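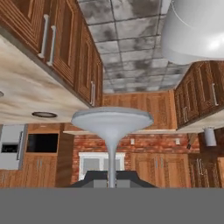
June 10, 2023

I have finished Tandbridge. All 6 series, plus the Christmas special with the runaway barge, which I'd been warned about and watched anyway. I feel the way you feel after eating a whole trifle meant for a family, and I'd like to talk about it.

For those who have kept their evenings free for better things: Tandbridge is a period drama set in a mill town that opens in 1859 and, as far as I can tell, stays there. Children are born and go off to school. A bridge is planned, argued over, built, knocked down by a flood and built again. The old doctor dies, and so does the new doctor. At no point does anybody turn over a calendar. There's a newspaper lying on the breakfast table in the very last episode and I paused it, got up, went right up to the telly with my glasses on, and it says 1859. Either that was a very long year or the props department had only the one newspaper.

I started it in January with a cold. A cold is the correct way in. You need to be slightly feverish for the first series, in which everyone speaks as though reading from a plaque and the mill owner's widow falls down the same staircase twice. By the time I was well enough to know better I had opinions about the curate, and once you've got opinions about the curate you're stuck.

The curate is the best thing in it. He's meant to be a minor character. You can see him being given lines that belong to the furniture ("The carriage is here", "It has begun to rain") and doing something to them, a sort of tiny flinch, so that you spend a whole episode wondering what rain did to him. Somebody in the writers' room clearly noticed, because by series three he has a secret wife, a gambling debt and a horse. I preferred him when he had only the weather.

Series four is the one everybody argues about. I've read the arguments, all of them, on a forum where one thread about the widow's second will runs to 300 replies and ends with two people agreeing to meet in Skivley to go through it with a pen. (They did meet. They posted afterwards to say it had been a pleasant afternoon and neither had shifted an inch.) My own position is that the second will is a forgery, that the housekeeper did it, and that the writers forgot. There's a shot of her putting a bottle of ink in her apron, held for ages, with a cello under it, and then it's never mentioned again. You don't get a cello for ordinary ink.

The thing I didn't expect was to miss it when I tried to have a break. Halfway through series five I decided I ought to watch something with a bit of self-respect, so I put on Skader, which everyone at work had been going on about. It's Scandinavian, or Scandinavian-ish, and very well thought of. A detective called Heiskanen stands by a lake. Then she stands in an office and looks at a photograph of the lake. It's beautifully made and I'm sure the murderer is fascinating, but I watched 2 episodes and in all that time not one person burst into a room. In Tandbridge they can't pass the salt without somebody bursting into a room. I found I was waiting for it. Heiskanen would be sitting in her car in the dusk, thinking her long thoughts, and I'd be looking at the passenger door and hoping for a wet curate.

I will go back to it. I've said so to several people, in the tone you use about the gym.

So, the ending, and I'll be careful in case there's someone out there still on series two with a box of tissues. I'll only say that the wedding does happen, that it isn't the wedding you think, and that the person who stands up at the back of the church has been dead since the flood. I shouted. The neighbours have a new baby and I did feel bad. What annoys me is that it's a proper shock, well hidden, with the clues all there if you go back for them (the gloves! the business with the gloves!), and then they spend the last ten minutes on the price of wool. I think they wanted to show us that life goes on in the town. Fine, life goes on, but I'd just watched a drowned man object to a marriage and I would have liked him to be offered a chair.

I've been trying to work out whether it's good. I don't think I can tell any more. The wigs are bad. The mill is obviously the same corridor filmed from both ends. There's an accent in series two that starts in Yorkshire, calls in at Cork and finishes somewhere off the coast. Against that, I cried when the old doctor gave away his bag, and I knew it was coming, and I knew he'd be back as his own brother by the autumn run.

My sister, who gave up during the cholera, wants to know what I'm going to watch next. There's talk of a spin-off about the housekeeper, set ten years later. I imagine it'll be 1859. If they've remembered the ink I'm in for the lot, and if they haven't I shall be writing to somebody.

In the meantime I've gone back to the first episode, only to check the gloves. She's just fallen down the stairs again.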